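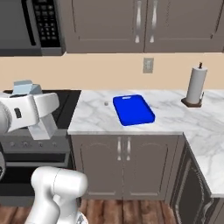

Residents' Forum – Building Services – Over-the-range microwaves and kitchen ventilation

Posted by cenditz_board_desk
Owners at Cenditz Court are reminded that the consultation on kitchen ventilation closes at the end of August. The proposal would require any over-the-range microwave installed after that point to be ducted to the outside wall. Units that recirculate air through a charcoal filter could remain until they are replaced. Comments posted in this thread will be included in the papers for the next board meeting.

Posted by unit11_owner
I wish to record an objection. My kitchen is on the interior side of the building, and the nearest outside wall is on the far side of the living room. Flores Mechanical quoted me $1,296 for the duct run alone, before any repair to the ceiling. A charcoal filter costs far less and has served my household without complaint from the neighbors.

Posted by northstair
With respect to the previous poster, the neighbors may not have known where to complain. Cooking odors in the north stairwell have been raised at 2 annual meetings. A charcoal filter takes up some odor while it is fresh. It does nothing for moisture, and the paint above several of our stoves shows it.

Posted by unit11_owner
The stairwell odor was traced to the trash room door, as the minutes state. I would ask that the two matters be kept apart.

Posted by northstair
The minutes state that the door was a contributing factor. I have them in front of me.

Posted by Pestia_user
May I ask whether the board has considered the type of cooktop? The draft rule treats gas and electric kitchens alike. A gas burner adds its own combustion products to the air, and there is a reasonable case for requiring ducting there first. Owners with electric cooktops could be given a longer period.

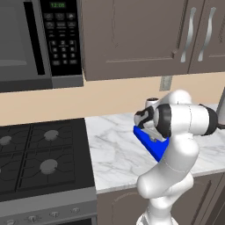
I would also suggest that the rule set a minimum airflow at the lowest fan speed, as most people do not run the fan on high. My own unit is so loud on the top setting that conversation stops, and I suspect that many owners simply leave it off.

Posted by cenditz_board_desk
The distinction between gas and electric was discussed and set aside on the ground that owners change cooktops without notice to the office. The board is willing to look at it again. Owners who favor a separate schedule should say so here before the closing date.

Posted by malludov_lane
I am an owner in the sister building on Malludov Lane, where a similar rule has been in place for 4 years. Two points may be of use. First, the rule should state who cleans the shared duct risers and how often. Ours did not, and grease had built up badly by the time the first inspection was made. Second, the grease screens under the microwave should be washed monthly in hot water and dish soap. No duct will perform well behind a clogged screen.

Posted by unit11_owner
The second point I accept without reservation. If the board would begin with a screen and filter schedule, and review the results after one year, I would withdraw my objection to the remainder.

Posted by northstair
I would not support a delay of a year. A filter schedule depends on every owner keeping to it – and we could not agree on a schedule for the laundry room.

Posted by Pestia_user
A separate schedule for gas kitchens would still have my vote. I have sent suggested wording to the office.

Posted by cenditz_board_desk
The wording has been received and will be attached to the draft. The duct riser question has been referred to the building engineer, and the reply will be posted in this thread. Owners seeking their own quotes may collect the riser drawings from the office until 4 p.m.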